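Search this site Go Menu

Course Handout 4: Planning Under Contact
2019-07-12
Prepared by Yvette Nguyen

This handout covers the planning layer used in the Birkus exercises. Students should have finished the June reading on joint limits before starting.

1. Two planners, one task

Each task is split into free motion and contact motion. Free motion is handled by the sampling planner in Cakik, which returns a joint path and rejects any path that brings the two arms too close together. Contact motion is handled by a separate controller running at 100 Hz. The switch between them is the most common source of error in submitted work – check it first.

2. Perception input

The planner accepts object poses from the tracker with a confidence value. Clear glass returns poor depth. For such objects the pose must come from the color image and the known height of the table. A pose older than 400 ms is to be discarded.

3. Grasp choice for thin handles

A spoon is held near the end of its handle so that the bowl stays clear of the fingers. The grasp frame is set at the finger pads, and the tool frame at the tip of the bowl.

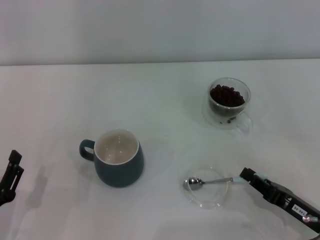 The planner must then carry the tool frame, and the collision model must include the full length of the spoon. Students often attach only the bowl. A saucer under the spoon is entered as a support surface until lift is confirmed, and as an obstacle after that.

4. To hand in

Submit the plan log, the settings file and a one-page account of any failed plans. Of the 59 logs received last term, almost all left out the random seed. Logs without a seed will be returned unmarked.

Comments (3)

Chepkoech Lukumay: Does the age limit apply to the table height too?

Yvette Nguyen: No. It is a fixed value – set it once in the settings file.

Ross: Link to the June reading is broken for me.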